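Fruit basket FAQ

I get the same handful of emails over and over, so I'm putting the answers in one place (hi Gintarė, you were first!).

Do you use real fruit?

Mostly artificial these days. I lay it all out on the white table before anything goes in the basket. 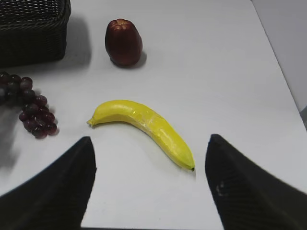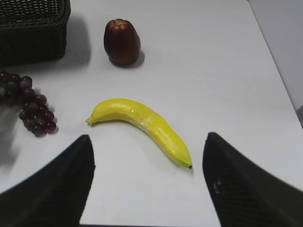 What goes in first?

The grapes, usually, draped a little over the rim. Then the apple, and the banana last so the curve hooks over everything.

How do I clean fake fruit?

Damp cloth, a drop of dish soap, and let it sit for 15 minutes on a towel. Don't soak the grapes, I lost a whole bunch that way in October.

Do you only like dark baskets?

Pretty much! Yellow looks great against dark brown. I own 3 and keep eyeing another one at Stolska.

Can I buy a filled one from you?

Sorry, no, I just do this for fun. Fatos Đorđević at Krūmiņa takes orders.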